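**July 22, 2019, gripper pair, bench notes**

Spent the morning on the Moffat pair (the two hand-held ones). The left was closing late again, so I swapped its cable for the spare from January and re-seated the marker cube.
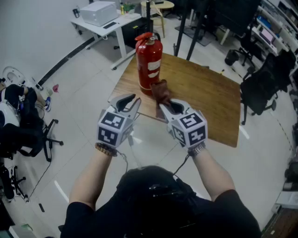

Fingers next! Wiped the pads, then 40 open-close cycles per side, no sticking. Encoder reads 490 closed and 330 open on both now, so I'm leaving the offsets alone. Cube screws are on the Udance driver at setting 16, please don't go higher, they strip.

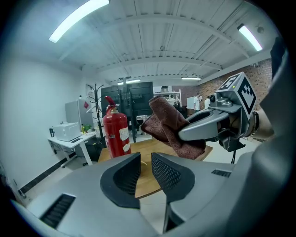
*Photo: Kirstin MacLeish*

Still to do: order two more cables from Grollitz and check the right-hand vent for fluff.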